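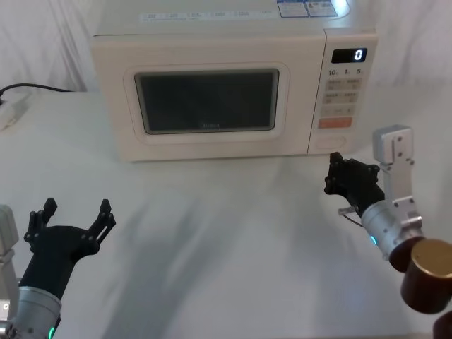
Frequently asked questions about home Wi-Fi

I've been writing this site for a while now and the same emails keep turning up, so I've put my answers on one page. I'm not an engineer, just someone who has set up wireless in far too many spare rooms, sheds and rentals (my own and other people's). If your question isn't covered, send me a note through the contact form and I'll get to it when I can.

My internet is slow. Do I need a new router?

Maybe, but check the boring things first. Plug a laptop straight into the router with a cable and run a speed test. If it's slow there too, a new router won't do a thing for you and you need to ring your provider. If it's fast on the cable and slow on the wireless, then keep reading, you're in the right place!

Where should I put it?

Somewhere central, up high and out in the open. I know it's ugly. Mine sat behind the telly for years and I couldn't work out why the back bedroom was hopeless, then I moved it onto a bookshelf in the hallway and it was like living in a different house. Keep it off the floor, out of metal cabinets and away from fish tanks (water soaks up the signal, poor old Nemo).

What's the difference between 2.4 and 5 GHz?

The lower one goes further and gets through walls better. The higher one is faster but runs out of puff sooner. Most dual-band routers let you use both at once, so I put the doorbell, the printer and the garden speaker on 2.4 and leave 5 for laptops and anything I watch films on.

Why does my Wi-Fi drop out when someone's heating up dinner?

Microwave ovens run in the same patch of airwaves as 2.4 GHz Wi-Fi, and a little bit leaks out even from a healthy one. It isn't enough to hurt you but it can be enough to upset a video call. Move to the 5 GHz network when you're in the kitchen, or shift the router a few metres further away. Nayara Leite wrote in to say she'd fixed hers just by swapping which end of the bench the router lived on, so try the free options before you spend anything.

Which router do you use yourself?

At the moment, the Usberg Plollside. I bought it with my own money in September and it's been good. The setup page is in plain English, it has 4 network ports on the back, and it remembers its settings after a blackout, which my old one refused to do. What I don't like is the light on the front. It's a fierce blue and there's no way to dim it, so I've stuck a bit of tape over it.

And the Prindard? Everybody asks about the Prindard.

I had one on loan for a fortnight. Great range, I'll give it that, I could stream music down at the clothesline. But the app wanted me to make an account before it would let me change the network name, and I found that really annoying. If you don't mind apps you'll probably love it. If you're buying for your mum, get something with a normal settings page.

The box says it handles up to 40 devices. Is that true?

It'll let them all connect, sure. Whether they'll all be happy is another matter. A houseful of smart bulbs hardly uses anything, while a couple of people on video calls plus a game downloading can bring a cheap router to its knees. Think about what's busy at the same time and don't worry too much about the total on the box.

Should I get an extender or a mesh kit?

Extenders are cheap and fine for a single dead spot, as long as you put the thing halfway between the router and the trouble. People always plug them in right where the signal's bad, and then it has nothing decent to repeat! Mesh costs more but you get a single network name all through the house and your phone moves between units without a fuss. For a long skinny house, or one with brick on the inside, I'd go mesh. The Dvorak kit comes as a pair, and 2 units did the lot at my place, including the garage.

Can I run a cable myself?

Along a skirting board, plugged in at each end, go for it. Inside walls or up through the ceiling, get a licensed cabler, because that's the rule here in Australia and it's worth paying for. I used a flat white cable along the hallway and tucked it under the carpet edge, and I reckon it's the best money I've spent on the whole setup.

I've forgotten the router's password. What now?

Look for a sticker underneath or on the back, as the original login is usually printed there. If somebody's changed it and forgotten, hold the little reset button in with a paperclip until the lights blink. You'll lose your settings, so have your provider's login details handy before you do it. Then pick a new password that isn't your dog's name.

What does error 1496 on the Usberg mean?

It means the router can't reach the update server. I get it now and then and the internet keeps working regardless. Johannes Maluleke emailed to say his only went away when he set the clock in the router's settings to the right time zone, and I tried it on mine and haven't seen the message since. Look under System, then Time.

How often should I update the software?

Switch on automatic updates if your router has them. If it doesn't, have a look every couple of months. Don't start an update in the middle of somebody's homework (ask me how I know) and don't pull the plug while it's going.

Are the prices on your site up to date?

They were when I wrote each page. Shops change them all the time, so check at the checkout and go by what it says there. Some of the links pay me a small commission if you buy through them, at no extra cost to you, and that covers the hosting.

Will you review my router?

If it's a model I can borrow or afford, quite possibly! Send me the exact name from the label, including all the letters and dashes at the end, as the same box often gets sold in several versions.

Last updated February 2, 2022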